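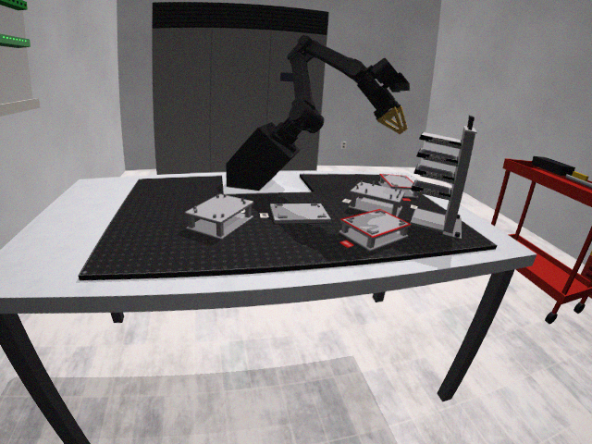
Work mat on a white-topped table, computer rendering.

ZILTARVILLE, Apr 5, 2020 — Wasteo is opening up its curbside food scrap pickup to 431 more homes on the north side of Ziltarville. Sign-up is open now, first bins go out in two weeks. Cost stays at $5 a month, same as in December.

Coffee grounds, peels, egg shells — all fine. No meat, no plastic bags please. Scraps go to the Politis yard for composting, and more than 300 bags of finished compost will be availble to members this season. Sign up on the Wasteo site.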